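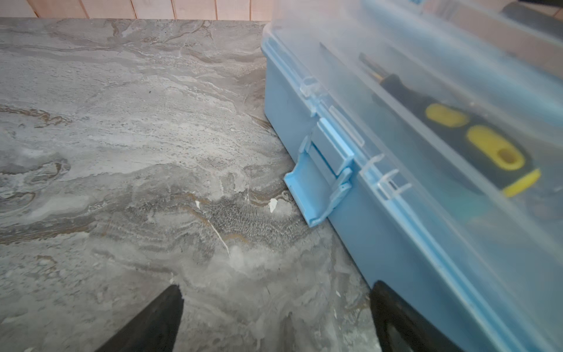
A flip latch is a hard thing for a machine to operate. It turns on a small hinge pin, it needs force in one direction and clearance in another, and the part that has to be pushed is narrower than most fingertips. The students of the Clukier manipulation club have spent the summer on the problem. Their test object is a plastic toolbox with a light-blue base and a frosted lid, set on a gray marble countertop with a screwdriver inside. With the latch hanging open, its lower tab sticks out over the stone, and the two black fingers have to approach it without pushing the whole box.

The club entered the Drikden Household Tasks contest in June. The rules give each team 10 attempts at a closed container. An attempt counts when the latch is released, the lid is raised and one tool is taken out and laid on the counter. Touching the box before the clock starts voids the attempt. Teams may train on any data they collect themselves.

Collection takes up most of the club's hours. A student guides the arm through the task by hand controller while the wrist camera records. The target is 3,000 demonstrations, split evenly between opening and closing. A practiced operator can record 200 in a day, but few members have reached that rate, and recordings with a dropped tool are sorted into a separate folder. The club keeps them for a later study of recovery motions.

Early policies failed in a consistent way. The lower finger reached the latch at the right height but too far along the side of the box, then closed on air. The students traced this to their own habits. Operators had been placing the box nearly square to the wall, and the policy had learned the placement along with the motion. Boxes are now set at random angles from a printed list, and the lighting is changed between sessions.

The lid brought a second problem. A tool under frosted plastic has soft outlines, and a grasp planned through the lid tends to land off center. The current version waits until the lid is up before it picks a grasp point. This adds time to each run, but the rules allow 300 seconds and no run has come close to using them.

Software is split into two parts. Cerero, written by last year's members, handles arm control and safety limits. Juhász, the newer part, takes camera images and returns short sequences of motion – usually less than a second at a time. Keeping them separate lets first-year students work on one without stopping the other.

The contest round is set for 26th August. Until then the club will record closing motions, where it has the fewest demonstrations and the latch must be pressed until it seats.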